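### 4.2 Recording a packing task

1. Clear the table and set out the groceries for the run. Leave space between items.
2. Place the container within reach of both hands.
3. Start recording, then bring the left hand to the container.
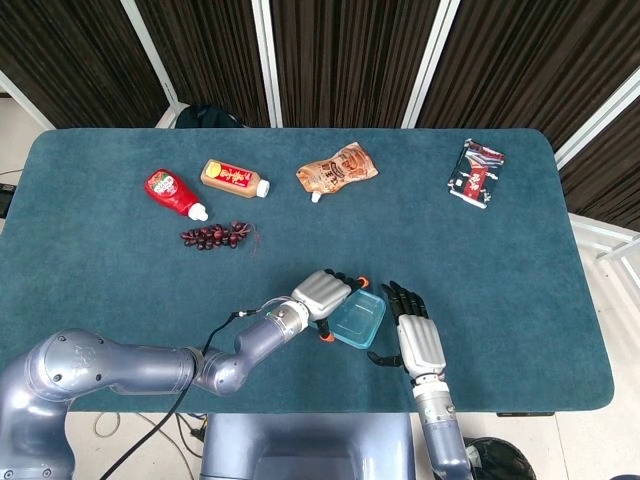

*Left hand on the near corner, right hand open beside the container.*

4. Close the right hand, then move the container.
5. Stop recording and label the run. Change the item layout after every 20 runs – a full set is 100.

**Caution:** Keep cables clear of the arms' path.

**Note:** Discard any run with a dropped item.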